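Financial Reporting Analyst, Listing Preparation
Dursun, head office in Loltberg
Full time, permanent contract

Dursun sells clothing and household goods online and delivers to customers in 17 cities. The company is preparing to offer its shares to the public, and the finance department needs one more analyst for this work. The first draft of the offer document was finished in May. The date of the listing is not decided yet and will depend on the market, but the work on our accounts continues in any case.

You will join a finance department of 52 people and report to the head of financial reporting. Our accounts are audited by Galtden, and you will be in contact with their team almost every week.

What you will do

- Prepare quarterly and yearly figures in the form which the stock exchange requires
- Answer questions from the auditors and from the banks, and keep a clear record of every answer
- Compare our results with those of other online sellers that are already listed
- Check how returns, discounts and unpaid orders are shown in the accounts
- Help to bring the books of Jindura, the shoe seller we bought last year, into the same system as ours

The last point will take a large part of your first months. Jindura closed its books on a different calendar, and 153 of its supplier accounts still have to be matched with ours.

What we ask from you

A degree in accounting, finance or economics, and at least three years of work in an audit firm, a bank or the finance department of a trading company. You should read a cash flow statement without difficulty and be able to explain it in plain words to a person from another department. Experience with a public offering is welcome but it is not a condition. Good written English is necessary - the offer document is written in English only.

What we offer

A fixed salary according to experience, a yearly bonus, and participation in the employee share plan after the first 12 months. You may work from home one day per week. Before the listing there will be some late evenings, and these hours are paid or given back as free time, as you prefer.

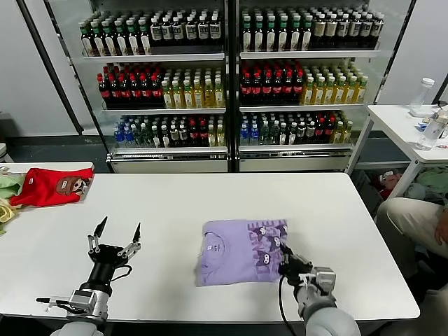 How to apply

Please send your CV and a short letter (one page is enough) to the recruitment office of Dursun in Loltberg, with the reference number 57 in the subject line. In the letter, tell us when you could start and which salary you expect. Applications are accepted until Jun 30, 2018.

Selected candidates will be invited to a first talk by telephone, and after it to a meeting at our office with a small written task. Travel costs inside the country are paid by us.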